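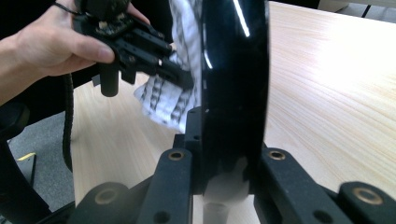 Notebook entry, 24/12/2021
Project: Telladach, two-handed demonstrations
Recorded by: L. Chan. Reviewed by: E. Esfahani

The purpose of this session was to continue the disc and cloth task with the paired hand-held grippers. One gripper holds the glossy black disc on edge. The other brings a patterned white cloth to its face and wipes. Both are moved by hand by one operator, and the recordings are intended for the two-arm station at Dunmore.

The target for December is 50 accepted demonstrations. At close of work 16 had been accepted under the criteria agreed with Kuston. Rejected recordings have been kept in a separate folder and are not to be deleted.

Observations:

The disc is to be held close to the rim. When it was held further in, the fingers covered part of the surface to be wiped and the stroke had to be shortened. Operators should settle the holding gripper before the cloth is brought across.

Glare remains a concern. The disc reflects the overhead lights as bright streaks, and these move whenever the wrist turns. Mr. Esfahani considers that the variation may be useful in training and has asked that the lights be left as they are. I have recorded my preference for a second set with the blinds drawn.

The cloth should be picked up with a generous fold between the fingertips. A thin pinch slipped on several attempts. It is to be dropped back on the table in a different heap before each recording. Folding it neatly produced demonstrations that were too much alike.

Cable handling requires attention. The coiled cable caught on the table edge during two attempts, and the operator's correction is plain in the motion data. Both recordings were rejected. A clip has been requested from Medden.

Data: recording 2695 has a gap in the position track near the end of the wipe. The cause has not been determined. The first 2000 frames are sound and have been retained for the grasp segment only.

To be done at the next session:
- repeat the calibration of both grippers before recording
- change the colour of the cloth for one full set
- have a left-handed operator complete the same task
- confirm with Dunmore the closing force to be used on the disc

L.C.

Telladach project notebook | Enquiries: Lise Chan, Kuston | © 2021 Kuston | Back to top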